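Search this site Go

Removing a peel-and-stick wall covering from a leased child care room

Posted April 15, 2020 by Pollstead Tenant Desk

Our organization leases a ground-floor room in Ovholm for the care of young children. The lease ends in December, and the landlord requires that the walls be returned to plain paint. Two walls carry a printed covering. A contractor has quoted $1,880 for removal and repainting. May we do the work ourselves, and what method is advised?
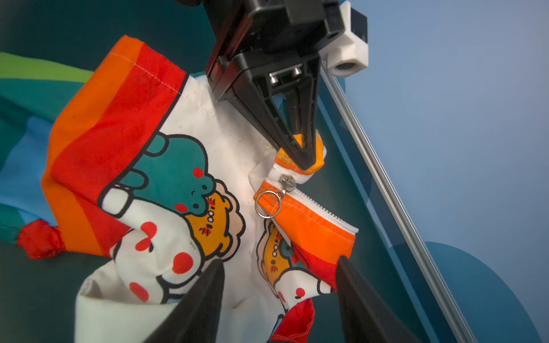

Photo credit: Pollstead Tenant Desk

Planen Property Services

Please review the lease before any work begins. Many leases permit the tenant to remove coverings but reserve painting to the landlord. Written consent should be obtained in either case.

Begin at an upper corner and warm the covering with a hair dryer on a low setting. Pull slowly downward, keeping the sheet close to the wall. Remaining adhesive may be washed off with warm water and a small amount of dish soap.

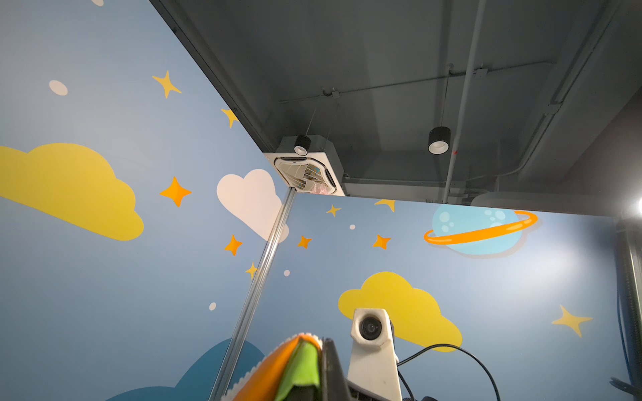

Allow the wall to dry overnight before sanding. Where the paint has lifted, apply filler and then 2 coats of primer. Clothing and other fabric items should be stored elsewhere during sanding, as fine dust is difficult to wash out.

Pfeiffer Interiors

We paid $339 for materials on a similar room. Use 80 grit on the filler only.

ovholm_renter

Ask for the deposit terms in writing.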